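Search this forum
Advanced search
3 min read

bagheri_builds
Progress on the laundry project! Shahram Alipour and I have the humanoid in the spare room now, out of the shed at last, and it's meant to pick up dark clothes and get them off the bed. I've put 308 clips through the training so far (my power bill for May will be a beauty). Black fabric is still doing my head in.
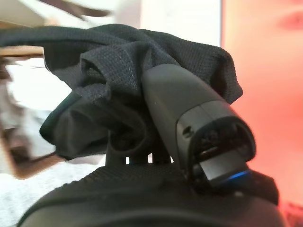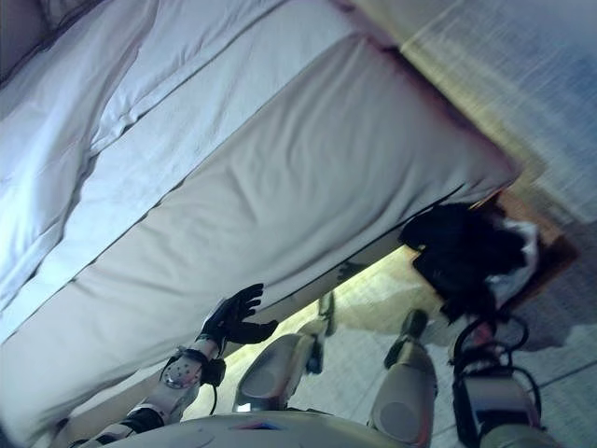 Grip force is where I'm stuck. I had the limit set at 40 on the Drasgate controller board and it let go of anything slippery, so I bumped it up and then it started mangling seams. The knit stuff in the close-up, with all those little folds bunched over the finger, is the worst colour and the worst texture for it – black cloth, black cover, dark grey finger. What would you lot try first?

flakthorpe_dave
Lighting, mate. You've got white bedding and black gear in the same view, so the exposure has to favour one of them. Put a cheap lamp down low and see if the folds come up.

Stollulora
Don't agree with Dave. A lamp gives you shadows that move whenever the arm does. I'd leave the light alone and sort out the force ramp. Is yours stepping or smooth?

bagheri_builds
Stepping, 8 levels. Smooth kept crashing the board on me.

Stollulora
Well there's your mangled seams.

flakthorpe_dave
Could be both, you know. I wasted 500 bucks on force sensors before I tried a lamp – just saying.

bahman_golestani
Tie those cables back by the right arm too, before they snag on something. Mine caught on a door handle and pulled a connector clean out.

bagheri_builds
Fair call on the cables, I'll clip them tonight. Going to try the ramp first, sorry Dave. Lamp's next if that does nothing.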